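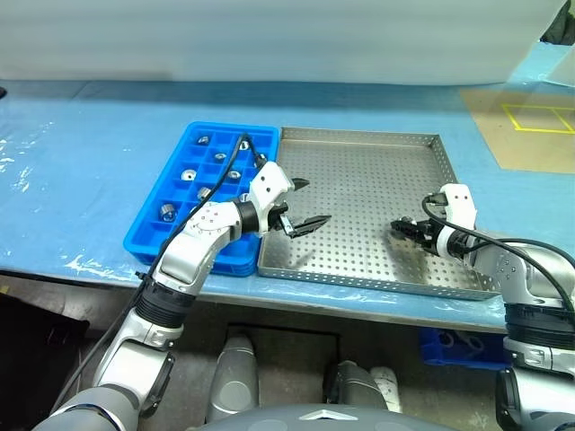

My hardware store in Domthorpe used to sell screws out of drawers. You took two, you paid for two, and you went home. In May the drawers went, and now the same screws hang on a wall in sealed packs of 12. For the odd sizes you have to order a box of 500.

I am told this is for my benefit. The sign by the register says bigger packs mean better value, and on paper the price per screw did drop. But I needed two screws. I paid 49 cents for them last winter, and the pack costs several times that. The other ten are in a jar in my garage with all the other leftovers, and I doubt I will ever touch them.

Defenders of the pack say loose stock gets mixed up and stolen. Maybe it does. I would like to see the numbers before I believe that a town of retirees was robbing Sivik Hardware one washer at a time. My guess is that packs are cheaper to scan and easier to stock – fair enough, but then say so on the sign.

The online sellers are no better. Lomalo has a "single item" filter, and the first thing it showed me on Saturday was a single bag of 500.

I don't expect the drawers to come back. A store has to make money, and I never spent much there. I would settle for one shelf of loose parts near the back, priced high enough to be worth the bother. I'd pay double for two screws and still come out ahead.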